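The guesthouse keeper of Rilbridge

Subbarao Raju opened his guesthouse in Rilbridge in April, after 11 years as a cook on ships. He has 28 beds and one washing machine. I met him in his kitchen at six in the morning, when the guests were still sleeping.

"People think the breakfast is the difficult part," he told me. "For me it is sleep. If a guest sleeps badly, he will not like my eggs also."

He buys his bedding secondhand, mostly from a hotel in Talis which closed. The first load cost him 3,000, and he still speaks about this price with pain.

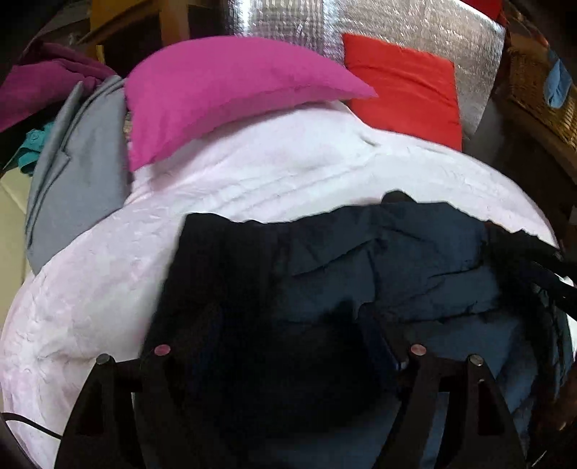
White duvet and dark navy fabric.

I asked him why everything must be white. He laughed a little. "My wife asks the same. White shows the dirt, yes, but then I see it before the guest sees it."

His first guest was Aigars Šimkus, a bus driver who came for one night and stayed the whole summer. Mr. Šimkus joined us at the table and wanted to add something. "The room was cold," he said. "Subbarao brought me a second blanket and did not put it on the bill. So I stayed."

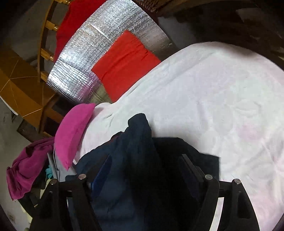
Plans for the winter

Mr. Raju wants to close the upper floor until spring and repair the heating. The company Naidu asked 496 only to look at the pipes - he refused. Now he is reading a manual.

"I repaired a ship's oven in a storm," he said. "I can learn a pipe."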